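4 October 2021
Workshop notebook, Starkeck garden

Spent the whole morning on the retaining wall sums again and I think we are finally there, touch wood. The client wants the lower terrace kept as wide as we can manage, which I quite understand, but every bit we add at the bottom has to be held up by something at the top, and the clay up there is not the friendly sort. I have gone back to two walls with a planted strip between them. It looks softer from the house, and it means neither wall has to do anything heroic.

The coping samples from Huvard came in and they are lovely, much warmer than the ones we used at the Motier job, though a little more uneven along the back edge than I would like. I laid a few out in the yard and wandered past them every so often with my tea to see how they sat in different light. Still very fond of them by mid-afternoon, so I shall order 151, enough for both walls and the steps with a few over for breakages (there are always breakages).

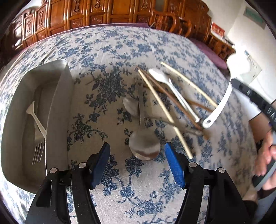
Drainage, then. The perforated pipe goes in behind the lower wall first, wrapped and bedded in clean gravel, and it needs to fall steadily towards the old ditch. I set up the level and took the readings twice, and got 54 cm of drop from the corner by the pear tree to the outlet, so there is plenty to play with. Please, whoever is on the digger, keep well clear of that pear. The roots run further out than the branches do and I have promised the client it will be there in the spring.

The upper wall can share the same outlet if we bring its pipe down beside the steps. I did wonder about a second soakaway, and drew one, and then rubbed it out again - the ground just won't take it.

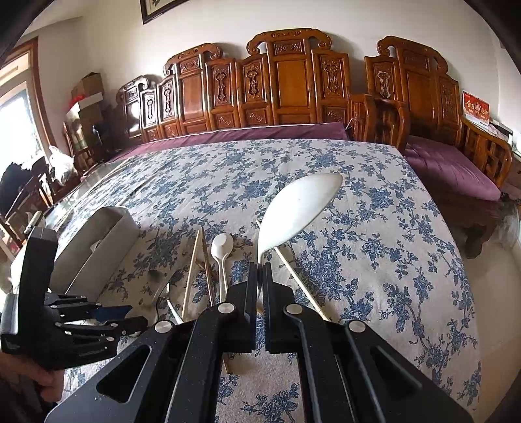 Planting for the strip between the walls is still open. Tsakiris have offered us thyme and low rosemary in small pots, more than 10 trays if we want them, and I am tempted, but I would hate to see rosemary sulking in wet clay all winter. Perhaps if we lift the soil and mix in a good deal of grit. I keep coming back to hardy geraniums, which never seem to mind where you put them, and the bees are so happy on them.

Steps: risers all the same height this time, please, including the bottom one. Check against the finished paving level and not the sub-base. I have marked it on the drawing in red.

Still to do: ring Huvard about delivery, string lines for the upper wall, ask the client about lights on the steps before we backfill. Any planting we don't get in this autumn can wait until February.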